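Trimming Handheld Gripper Demos Before Training – The Way I Do It Now

7/24/26

If you've been collecting demos with a handheld gripper and your policy keeps freezing up at the start of every rollout, this page is for you. I lost most of a month to that problem on my Skokis project (dish rack loading, one arm, wrist view only), and the fix was a boring afternoon of trimming.

You'll need your raw episodes, the finger width log that goes with each one, and any script that can cut a clip by time. I use Trareo for the cutting and Lelel for looking things over, but a plain folder and a video player will get you there too.

First, a word about what goes wrong. When I record a demo, I hit start, get my grip comfortable, look at the table, think for a second, and then move. All that dithering gets saved. I had 623 episodes, and in plenty of them the opening stretch was just open fingers hanging over a tabletop. The policy learned that part beautifully! It would open its fingers, look at the rack, and stay there.

Step 1. Pick your starting view. I go through a handful of good episodes and settle on what I want the first kept moment to look like. For mine, both fingers are open and in view, the rack is in sight toward the back of the table, and there's clear table between the fingers. 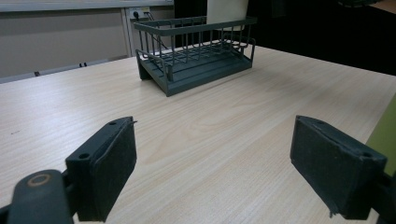

My kind of starting view: fingers wide, dish rack at the back.

Don't be too fussy about it. You want some spread in where the rack lands in view, or the policy will fall apart the first time you bump the table. What you're after is the same stage of the task, and the exact same spot doesn't matter.

Step 2. Find the first real motion. I run the pose track through a light smoothing pass and mark the first point where the speed stays above my threshold. "Stays" is the important word there. My first version grabbed any single spike, and it kept triggering on me shifting my thumb. Start with a low threshold, check the marks on a few clips, and raise it until the thumb wiggles drop out.

Step 3. Cut, but leave a little lead-in. I keep 2 frames before the mark. I tried keeping none and the first action in each clip came out jumpy.

Step 4. Do the same at the tail. Go backward from the end, find the last time the fingers opened, and keep a short stretch after it so the policy sees the release and the retreat. If you cut right at the release you get an arm that lets go and then doesn't know how to leave.

Step 5. Look at the pauses in the middle. I leave those alone unless they're really long. Slowing down before a plate slides between the rods is part of the skill – chop it out and you'll hear about it from the plate.

Step 6. Throw out the weird ones. I sort by length after trimming and watch the shortest and longest by eye. This pass cost me 48 episodes, mostly tracking jumps and a few where I'd plainly forgotten what I was doing.

Then retrain with everything else unchanged. Same seed, same settings, same number of steps. I ran 100 rollouts before and after on the Coppens arm, and the frozen starts went from a daily headache to something I saw up to 2 times in the whole batch. Placement accuracy barely moved, so don't expect trimming to help you there.

I'm redoing the mug set in August with the same script, and I'll put the thresholds up once I've checked them on handles.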